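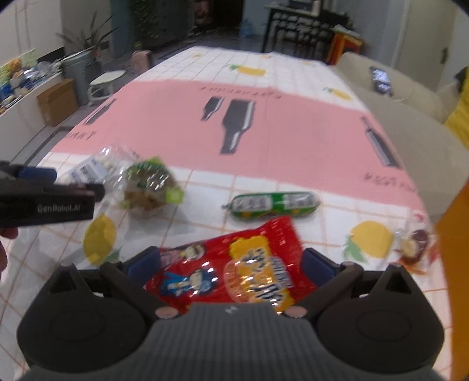

Snack packing task, open gripper at the red bag

Ticket 47: demos rejected on upload
Project: Irkano
Opened 28/03/2023

Out of 100 hand-held demos, 49 failed the Plenley check with "width signal missing". Both grippers were paired. Restarting Fivness did not help. Swapped the left cable, re-recorded 2 demos, both passed.

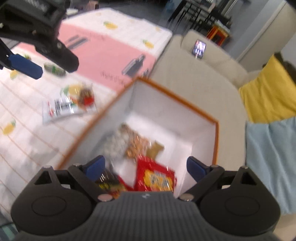
Do the rejected demos have to be recorded again?
Only the ones with no width data in the raw log.

Status: closed

Comments
Same error here, cable again.
Check the firmware too.

Related tickets
Gripper calibration drift
McKinnon export stalls

Home | Tickets | Search | Log in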